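Bandside Forums > Tabletop and Indoor Games > Button and finger soccer

Replacement ball for a home table – what size are you using?

dirceu_b
Posted 27 March 2019
My son and I play finger soccer on a board I made from an old closet door. Playing area is 185 cm long, painted, with a low rail. The ball that came with our Jiver set has gone flat on one side and rolls in a curve. I can buy the small plain ones or the black and white kind. Does the pattern matter to anyone? Also not sure about hard plastic or foam.
Dirceu Brandão

hiltach_end
Hard plastic. Foam stops dead on paint. I wouldn't pay extra for the pattern, it wears off by September if you play every evening.

luana.a
I disagree about the pattern. On a plain white ball you can't see spin at all, and half our arguments at home were over whether the ball was still moving when somebody took their turn. With black patches you can tell from across the table. Mine hasn't worn off and I've had it two years.

marinho773
What color is the board? If it's dark green any white ball will do. On a light board you want the black on it or you lose it under a lamp.

dirceu_b
It's a light beige. I didn't paint grass, my wife uses the board for cutting fabric the rest of the week. Lines are masking tape and they come up after.

hiltach_end
Then get a plain orange one. Easier to see than either.

luana.a
Orange is fine to see but you still get no spin. He asked about the pattern.

marinho773
Both of you are right for your own tables. Dirceu, check the board is level before you spend anything. Put the ball in the middle, let go, and wait. I had a lean of 4 mm end to end and blamed three different balls for it. Folded cardboard under two legs fixed it.

hiltach_end
4 mm is nothing on a board that long. My money is still on the bad ball.

marinho773
It was enough to walk a hard ball into the rail. Try it.

luana.a
I keep the black and white one for our cream table and a plain one as a spare. Tape is off the table at the moment, we're between games.

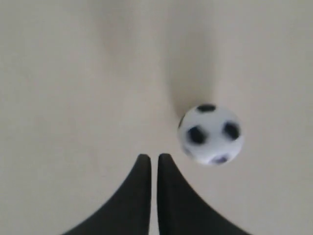 The table gets wiped with a barely damp cloth and then a dry one, nothing else. Furniture polish makes the ball skid and it takes weeks to get it off again. I sanded ours with 300 grit before the last coat of paint and left it at that. If you've got chalk dust from the fabric cutting, get it off first – it packs into any seam on the ball and that will make it wobble too.
Luana Assunção

dirceu_b
Thanks all. There is chalk on it, so I'll clean it and do the level test before ordering. Leaning toward black and white, hard plastic.

hiltach_end
Fair enough. Buy two, they go under the couch.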